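**Julto 2 — two-channel DJ mixer**

The Julto 2 is a compact mixer from Trilimon for club booths and home studios. Each channel has a three-band EQ, a gain trim and a 100 mm fader. The crossfader is contactless and can be swapped from the top panel with one screwdriver.

Firmware 5 adds a send/return loop that can be placed before or after the channel fader. The setting is stored per channel and survives a power cycle. Theda Rathjen and Maëlys Baudry tuned the filter curves, which are steeper at the low end than on the earlier Flernberg model.

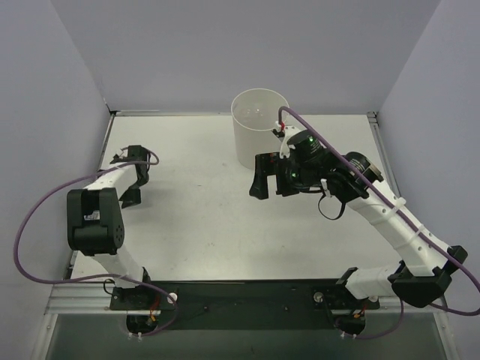
*White tabletop with two arms on a black mounting plate.*

Outputs are balanced XLR (master) and TRS (booth). Booth level is independent of master. The headphone cue has a split mode — cue left, master right — and a blend knob.

Order no. 2932. Supplied with power cable and printed manual. The Phuthong carry case is sold separately and does not fit mixers with the rack ears attached.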